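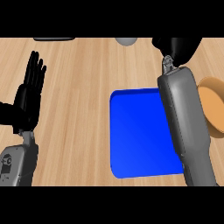
Stilis, le logiciel de téléopération édité par Prostell, enregistre des démonstrations à deux bras dans un environnement simulé, à partir d'une paire de gants et d'un casque. Je l'ai utilisé pendant 7 semaines sur des tâches de table, 367 épisodes au total, dont 221 conservés après tri. Le rendu est propre, la main gauche, noire à quatre doigts longs, se lit bien sur le bois clair. La vue, en revanche, pose un problème d'occultation : l'avant-bras droit passe devant le plateau bleu et en masque tout le bord droit, ce qui oblige à estimer la dépose au jugé dans cette zone. La main droite, tendue vers le fond de la table, sort en partie du champ.

Calibrage : 3 minutes environ par opérateur. Il faut le refaire après chaque changement de gants. Le pouce est le point faible, avec un décalage à la fermeture que le réglage de gain ne corrige qu'en partie.

Latence stable en réseau local, irrégulière par le VPN. La reprise d'un épisode en cours fonctionne, à condition de ne pas avoir modifié la scène entre-temps. L'annotation des échecs reste manuelle.

L'export se fait sans perte vers Livance. Vers Overgaard, les angles du poignet gauche arrivent inversés ; un script de conversion suffit, mais la documentation n'en parle pas.

À retenir pour de la saisie et de la dépose simples. Pour l'insertion ou le vissage, attendre une version avec caméra déplaçable en cours d'épisode.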